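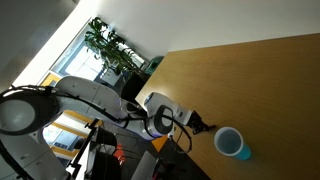

How long does it take to get a table from you?

Most orders leave the workshop in four to six weeks. Oiled tops are quicker, painted legs add a week. If we're running behind we put a note on the order page, so check there first before emailing please.

Where are you?

Workshop and pickup is in Kullville, behind the tire place. Showroom is in Estmont. The showroom does NOT hold stock - floor pieces only, you can sit at them and lean on them and put your kids at them but you can't take one home the same day.

Can I buy a floor piece?

Sometimes. We clear them out in March when the new ones come in. Ask at the desk to go on the list. No holds without a deposit.

What's the difference between the Leka and the Sastico?

Leka is the one with the straight legs and square corners. Sastico has the rounded corners and the legs set in from the ends, so you can squeeze a chair in at each end without banging knees. Same thickness of top, same wood choices, same finish choices. Sastico costs a bit more, it's the corners, they're done by hand.

What size do I need?

Measure the room, then take off three feet from each side for chairs and people getting past. What's left is your biggest table. People nearly always email us the room size and ask, which is fine, but include where the doors are. And the radiator if there is one.

For four people 48 inches long is ok. Six wants 72. Eight, go for 84 or longer, or accept elbows.

Can you make a custom size?

Length yes, up to 108 inches. Width yes, between 30 and 42. Height no. We tried doing custom heights and the leg jigs are all set for standard, so it ended up taking forever and costing too much. If you need a taller one for a wheelchair, call us, there is a set of leg blocks we can fit.

Which wood is toughest?

Maple out of what we sell, then oak, then walnut. Cherry is softest and will pick up dents. It's also the one that changes color the most in the first year, gets a lot darker. Move your placemats around or you'll get placemat-shaped patches.

Oil or lacquer?

Oil if you don't mind redoing it once or twice a year and want to be able to fix scratches yourself. Lacquer if you want to wipe it and forget it. Lacquer can't be patched in one spot though, the whole top has to be sanded back and sprayed again. Houses with small kids mostly pick lacquer. I have oil at home and it looks lived in, put it that way.

How do I clean it?

Damp cloth, then dry cloth. Tiny bit of dish soap for grease. No spray polish with silicone in it, no bleach wipes, no scrub pads, no magic sponge things (they're sandpaper basically). Don't leave a wet cloth sitting on it overnight.

I've got a white ring from a hot mug. Help

White ring = moisture in the finish, not in the wood. Good news. On oil: let it dry out for a day or two, then rub a little of the table oil in with the grain, wipe off everything extra after 10 minutes. Usually gone or near enough. On lacquer: leave it alone for a couple days first, a lot of them fade. If it's still there send a picture to the repairs address.

Black ring is a different thing. That's water or metal that got down into the wood, mostly seen on oak. Needs sanding. Don't try to bleach it.

What about oily rags?

IMPORTANT. Rags with table oil on them can catch fire on their own if you ball them up. Lay flat outside to dry or soak in water before they go in the trash. It says this on the can too, please read the can.

My top has a gap / has moved / isn't flat anymore

Solid wood moves with the seasons. Wider in summer, narrower in winter. The slots under the top are there so the screws can slide, so don't crank the screws down tight. A slight cup that comes and goes is normal. If you can fit a nickel under a ruler laid across the middle, that's outside what we allow and we'll look at it under warranty.

Keep it off heat vents and away from wood stoves. Warranty doesnt cover stove damage.

What does delivery cost?

Flat $63 inside the Kullville and Estmont area. Anywhere else we can drive to in a day is $221, that's two people, carried in and legs put on. Past that it goes by freight and you get a quote. Freight is curbside only - they will not bring it up your stairs, don't let the driver leave until you've looked the box over.

Will it fit through my door?

Legs come off, so it's really just the top. Tops go through on edge. Problem spots are tight turns on stairs and small elevators. Measure the elevator corner to corner. If we get there and it won't go in we have to take it back and the delivery charge isn't refunded.

Do you take old tables away?

In the local area yes, if you tell us when you order. Has to be empty and not attached to anything. We don't take glass.

What's the most expensive one?

Walnut Sastico at 108 x 42 with lacquer, $3,234 before delivery. Nearly everybody spends a lot less then that.

How do payments work?

Half when you order, half before it ships. Card, check or bank transfer. No store financing at the moment.

Can I cancel?

Within seven days, full refund. After that we've cut wood, so we keep the deposit on custom sizes. Standard sizes we keep 20 percent and sell the table to somebody else.

Do you send wood samples?

Up to three, free. Small blocks, oil on one side and lacquer on the other. Look at them at night with your lamps on as well as in daylight. No need to send them back.

Are you closed at all this summer?

Workshop shuts for two weeks from 4th August. Showroom stays open. Emails get answered, slower. Orders placed in that time get counted from the day we're back.

Do you make benches?

Yes, any length to match. Should be about a foot shorter than the table so it tucks in between the legs. Leka bench page is up, Sastico bench page still being fixed, email for prices.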